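Perulgate Open Workshop

The Perulgate Open Workshop is a public demonstration day held each May at the robotics laboratory of Odel, a maker of small assembly cells. It runs on a Thursday from mid-morning until early evening and is open to visitors without charge. The programme consists of live work on the laboratory floor, a simulation session in the seminar room and a short question period. Attendance at each simulation session is limited to 100 people, the seating capacity of the room.

History

The event began as an internal review at which Odel staff showed unfinished work to one another. Tibor Hegedűs, then head of the manipulation group, proposed admitting students from nearby colleges, and the review was opened to the general public two years later. The name Perulgate is taken from the lane on which the laboratory stands. The first public edition used a single hall. A second hall was added when the Lorente cell was installed, and the simulation session was moved out of the hall at the same time, as the projector could not be read under the floor lighting.

Programme

The floor demonstrations are carried out on the Lorente cell, a bench unit with one arm and a two-finger gripper. The cell is fenced on three sides and visitors stand behind a rail on the fourth. Staff run short handling tasks in rotation, with a pause between runs to reset the parts. The order of tasks is posted at the entrance and is not changed during the day.

The simulation session uses Brurier, a software package written by the Odel manipulation group. Brurier models rigid parts, contact forces and a virtual camera, and can be run at real speed or slowed for teaching. The session is usually given from the gripper's point of view, which allows the audience to follow the approach to the parts more closely than is possible from the rail. Task scenes are built from plain coloured blocks on a grey table. Colour is used to tell the parts apart and carries no meaning for the controller.
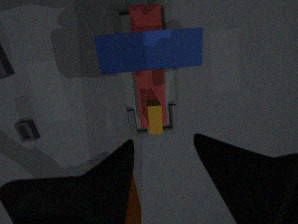
Simulated block task in Brurier, seen from above, with the gripper fingers in the foreground.

In the block task, a long red block lies in a pale grey holder with a U-shaped bracket at its lower end. A blue block is laid across it and a smaller yellow block stands at the bracket. The presenter uses the arrangement to introduce three subjects: the choice of grasp point, the order in which stacked parts should be removed, and the clearance needed between the fingers and a fixed holder. The lighting in the scene can be lowered to show how the camera image degrades when contrast is poor.

Each session draws on a stored set of 570 starting positions. The presenter selects from the set by number, and visitors may ask for a particular number to be repeated. A run is stopped if the simulated contact force passes a preset limit. Stopped runs are left in the session log and are discussed in the question period together with completed ones.

Technical notes

Brurier calculates contact and draws the picture in separate processes. When the drawing process falls behind, frames are dropped and the contact calculation continues unchanged. The projected view may therefore appear uneven while the recorded motion remains continuous. Surface textures are kept coarse at the event to reduce the load on the seminar room computer.

The controller shown in simulation is the same build as that used on the Lorente cell, with the exception of the speed limit, which is set lower on the real arm whenever visitors are present.

Access

Visitors enter from the lane and sign in at the front desk. Closed shoes are required on the laboratory floor. The seminar room is on the ground floor and has step-free access. Places in the simulation session are given out at the desk on the day, and the last session starts at 3 p.m.

See also

Robot simulation
Pick and place
Machine vision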